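Filed under: Kitchen & Table | Shares: 617 | Comments: 3

Does a water bottle need a coaster?

Florence McIntyre's piece in the February newsletter told us that any bottle put down on a wooden table ought to have something under it. I have my doubts. A glass of iced squash, fine, it sweats and leaves a ring. A plastic bottle straight from the shopping bag does no such thing, and I've put plenty of them down on bare pine without a mark to show for it.

The folded towel I'll grant her. It mops up, it goes in the wash, and it costs less than the Skimton coaster set she recommends.

Bottle and blue towel on a wooden table.

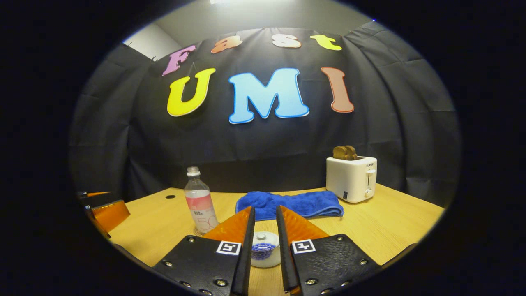
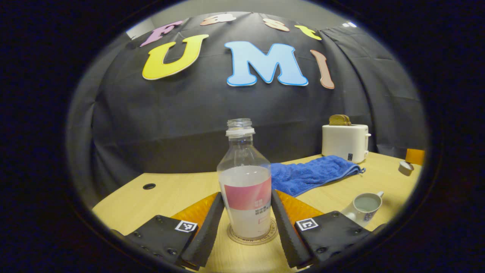 Florence also says a coaster "protects the finish for life". Whose life? My table was oiled 2 years ago and wants doing again, coasters or no coasters. If you must buy some, get ones that don't stick to the bottom of the bottle and drop off halfway to your mouth. Replies to the usual address.

Necati Polat

3 comments

Müzeyyen Canpolat: Wait till somebody knocks one over with the cap off.

Bülent Uysal: Which oil do you use? Mine went tacky.

Johannes Baloyi: Cork ones. Never had any trouble.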